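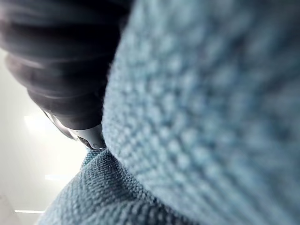
Blue-gray textured cloth, up close

The Risano Bath Towel

I went back and forth on towels for most of a year before I put one in the shop. I grew up with the thin, scratchy kind that lived on the line all summer (my mother swore by them), and then I spent my twenties buying the big fluffy ones that never seem to dry. The Risano sits somewhere in between, and it's the one I use at home now.

It's 600 grams per square meter, all cotton, 30 inches wide, with a hanging loop on each short side. I asked for two loops because I always grab the wrong end! Liis Koppel at the mill in Rikville thought I was being fussy, but she put them in anyway.

Wash it once before you use it — warm water, no fabric softener. It sheds some lint the first couple of times, so keep it away from your black T-shirts. After that I tumble mine on low or just throw it over the shower door. Please don't iron it, it goes flat and sad.

Colors: Harbor, Oat, Brick. Oat is sold out until November. The matching hand towel and bath mat are on their own pages, and the mat runs a little darker than the towel in Brick, so order a swatch first if you're picky about that (I am).

Orders in by noon on Wednesday go out the same week. Unwashed towels can come back within 30 days, and I pay the postage inside the US. If you want initials on yours, write them in the notes box at checkout, three letters at most — Poul Lund does the stitching and it adds a few days.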